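Home Contents Chapter 3 Glossary Index Teacher Pages

Household Work and Table Service
Chapter 3: Cutlery and Its Places

14 shares 3 comments

In most homes the cutlery is the equipment that is touched most often. A family that eats together will use forks and spoons 365 days a year, and on many of these days more than once. Still, when students are asked to describe how cutlery is kept in their own kitchen, they often need some time to think. They know where the drawer is. They cannot always say why the drawer is there, or who decided it.

This chapter is about the way of a fork or a spoon through the house. It begins at the plate, continues to the place where the piece is collected and cleaned, and ends at the place where it waits for the next meal. In Chapter 2 we studied plates and bowls, which are stacked and therefore easy to store. Cutlery is different. It is long, narrow and uneven in weight, and it does not stack well unless all the pieces have the same shape and lie in the same direction.

A little history is useful at this point. The household book of the Zallberg estate, started in 1755, lists the table forks together with the candle holders and the good cloths, all in one locked chest. The spoons for daily use are not in this list. They are written on another page, with the kitchen pots. From this we can understand that the fork was at that time a thing for guests in this house, and the spoon was a thing for everyone. When the inventory was made again by a later owner, forks and spoons were on the same page, and the chest is described as "for linen only."

Today the two are treated as equals, and they usually travel together. After a meal they leave the plate and go into some kind of collecting container. In a large canteen this can be a deep tub. At home it is more often a basket with open sides, or simply the sink. We will call this stage "collecting" in the whole chapter, also when only one or two pieces are involved.

Many people do not collect in one movement. The fork goes first and the spoon stays on the plate for a while, or the other way. This is normal and it is not a mistake. In a small kitchen the table is also the working surface, so the plate, the basket and the cutlery share the same space until the work is finished.

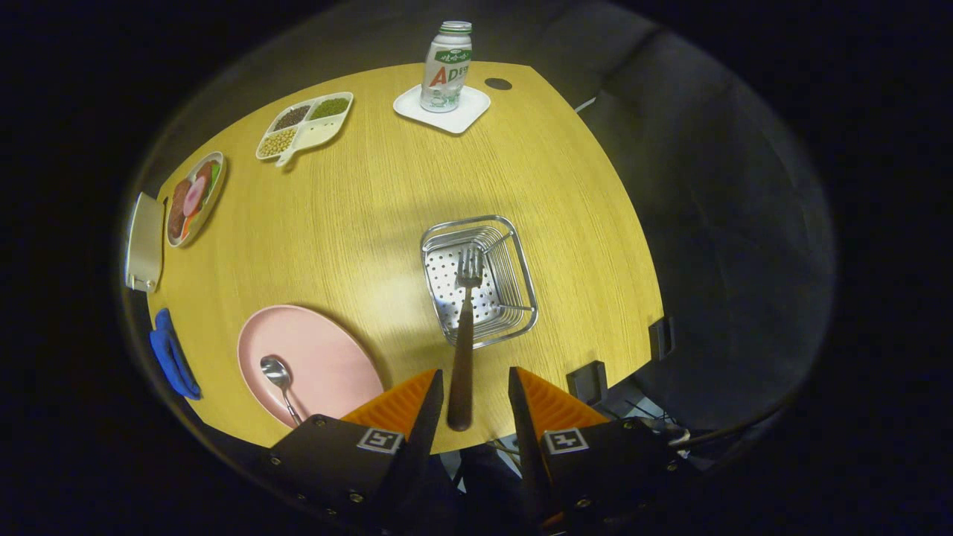

Should forks stand with the tines up or down when they are put in a cutlery holder to dry?

For drying, the handle should point down and the tines up, so that water runs away from the part that touches the food. If small children help in the kitchen, the tines should point down for safety, and the forks should be wiped with a clean cloth before they are put away.

The holder itself also deserves attention. A container with solid walls hides its contents and keeps them together, but water stays at the bottom. Wire mesh or a bottom with holes lets the water go out and the air come in. The weak side of such a basket is that thin handles may pass through a wide opening and scratch the surface underneath. A tray or a folded towel solves this problem.

The material of the handle must be considered too. Metal handles accept almost any treatment. Handles of wood, horn or bone should not lie in water, and they should be dried by hand soon after washing. When a set has mixed handles, the rule of the most sensitive piece is applied to all - this saves thinking, and thinking is tiring after dinner.

In Section 3.2 we will look at two storage plans. The Standari plan comes from a school kitchen that was rebuilt in 2000, and it separates the pieces by type. The Sutherland plan separates them by place setting, so that each person's fork, knife and spoon lie together. Section 3.3 is a report from the Punadora boarding house, where both plans were tried in the same kitchen and the students could not agree.

Before you continue, do the following small task at home. On Sunday, after the main meal, follow one fork from the plate until it is back in its place. Write down every surface on which it was laid, also when it was only for a moment. Bring your notes to the next lesson - they are needed for the table in Section 3.1.

Previous: Chapter 2 Next: Section 3.1 Back to top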